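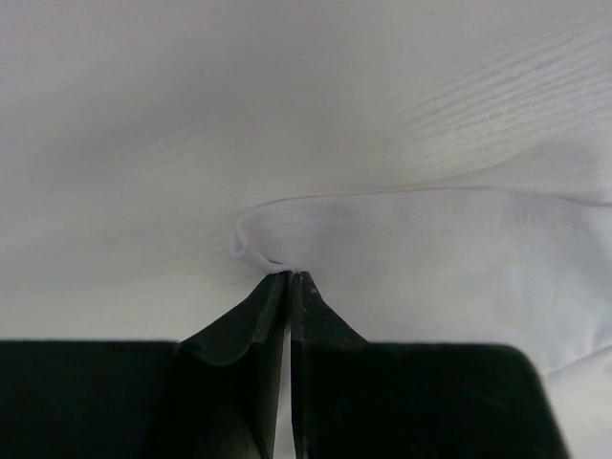
Shahram Kazemi would prefer that people stopped asking how fast the arms can fold. The question comes up at every visit, he said, and it is the wrong one to put to a group whose main product is a set of recordings. "We are gathering examples. A person guides the arms through the task, the system stores what the cameras saw and what the joints did, and a model is trained on that afterward. Speed is something we can ask for later."

The conversation took place at the Fekuncombe laboratory in Ustcombe in the last week of March, shortly before the first collection period of the Lema project closed. Lema concerns the handling of clothing and household linen by two-armed robots. Its partner, Umetti, prepares the recordings for training and returns a report on each delivery.

As of 31 March 2021, the project had recorded 3,927 episodes, of which 3,843 had been accepted. Mr. Kazemi was careful to explain what acceptance means. An episode is one complete attempt at a task, from the moment the operator takes control to the moment the item is released and the arms have moved back. It is accepted if the video and the joint readings line up in time, if no stream has gaps, and if the written label matches what was done.

"Notice that success is not on that list," he said. "An episode in which the operator loses a corner and picks it up again is accepted. I would be worried if we had none of those. A model that has only seen clean grasps has no idea what to do after a bad one."

The rejected episodes are kept on a separate drive. Most of them failed on timing, after a cable was seated badly during a change of equipment earlier in the month. The fault took two days to find. Mr. Kazemi described the loss as modest but said that it had changed how the laboratory begins its sessions. Operators now record a short test motion with each arm and play it back before any garment is put down.

Asked why cloth was chosen, he pointed to the variety it offers at very little cost. A single shirt can be placed on a table in more ways than the group could ever list, and each placement calls for a slightly different first move. White fabric on white fabric is among the harder cases. The edge that must be gripped may show only as a thin shadow or a line of stitching, and the wide view is often of little help in finding it. The view from the wrist carries much more of the useful information at that point.

"The operators say the same," he added. "They look at the wide view to decide where to go, and then they stop looking at it. If the person needs the close view to pinch a hem, it seems fair to give it to the model as well."
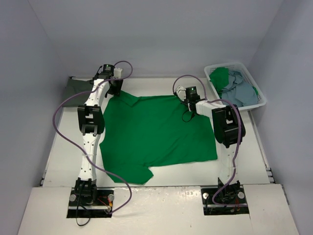
Color, Mr. Kazemi argued, does more harm to a collection than most newcomers expect. If every shirt of a certain kind is bright and every towel is pale, a model may learn to tell them apart by brightness and will then fail in the first real home it enters. The project therefore sets out its garments by schedule. An operator who would naturally reach for the green T-shirt, which is easy to see and easy to fold, is given it only when the schedule calls for it.

The same care applies to the surroundings. A laundry basket at the back of the table with clothes still in it, or a folded cloth in a corner, is part of what the model must learn to work beside. Early in the project the table was cleared completely before each episode. Umetti's first report noted that the trained model did poorly once anything else was present, and the practice was dropped.

The laboratory has four trained operators, who work in pairs and change places during the day. Each has a recognizable manner. One tends to smooth a sleeve with the side of the gripper before lifting it, while another lifts at once and corrects in the air. Mr. Kazemi was asked whether such differences should be removed through training.

"We discussed it at length," he said. "Our decision was to agree on the order of the steps and leave the rest alone. The sleeves come in before the hem goes up, for everyone. How you bring the sleeve in is your own affair - within reason."

What falls outside reason is set down in the operator manual. Pulling a garment hard enough to drag it off the table is one case. Long pauses are another. An operator who stops to think with the arms in the air teaches the model to stop as well, and the manual asks that any such episode be ended and begun again.

Written labels have proved to be the slowest part of the work. Each accepted episode carries a sentence naming the garment and the task, along with marks at the start and end of each step. The group tried having operators write these during the session and found that the wording drifted by the afternoon. Labels are now written the next morning by someone who did not record the episode, and they are checked against the video.

The second collection period will add pillowcases and socks. Mr. Kazemi expects the socks to be difficult, particularly the matching of pairs, and has asked for extra recording time. The request is with the Fekuncombe office, which had not replied when this interview was prepared.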